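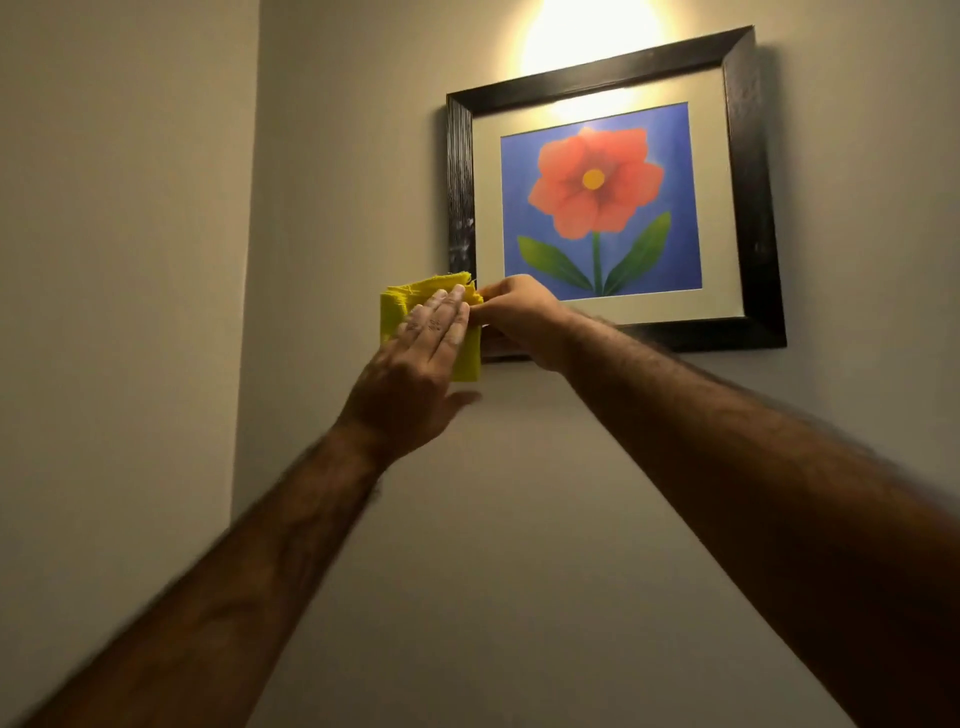 Photo: Raquel Bettencourt / Alwood Housekeeping Reader

Chapter 2
Walls and What Hangs on Them

I cleaned houses for years before I gave a single thought to picture frames. Floors, yes. Sinks, all the time! But a frame sits up there above your eye line and you stop seeing it, and then one day you run a finger along the edge and it comes away gray. My first supervisor, Fernanda Falcão, used to do exactly that on her way out of a room (she never said a word, she just held the finger up).

So we're starting this chapter with frames, and we'll get to mirrors, clocks and shelves afterward. You'll want your cloths from Chapter 1 handy. I like a soft one folded into a thick pad, and I don't care a bit if the edge has gone ragged, though you should snip off any long threads before you go near rough wood. They catch on splinters and then you've got a new job.

Look at the hands in the opening photo. One is flat against the cloth and the other grips its edge, right by the corner of the frame. Corners are where I slow down. Two pieces of wood meet there, dust packs into the join, and if you swipe at it in a hurry you push the whole picture crooked. Press gently, and let the cloth do the work.

A dark frame shows dust much sooner than a pale one, and if it has an open grain you should wipe along the grain, never across it. Keep the cloth dry. If there's a sticky spot, dampen one corner of the cloth with plain water, wring it hard, and dry the wood right after. Please don't spray anything at the frame itself! Liquid runs down behind the glass and gets into the mat, that wide paper border around the artwork, and a stained mat can't be cleaned. I learned this in a dentist's waiting room in Anbridge. The new mat cost me 400 dollars, the picture being an odd size, and I ate a lot of soup that month.

Then there's the wall. Frames often stand out from it a little, and the strip just underneath collects a line of dust that you can only see from below. Give it one light pass while your cloth is already up there. On flat paint, go easy, or you'll leave a shiny patch that looks worse than the dust did.

Before you read on, pick a frame in your own home and do the bottom edge first, then the top. Compare the cloth after each. Write down what you find, and bring your notes to Section 2.1, where we'll talk about how often a hanging picture needs cleaning and when to take it down.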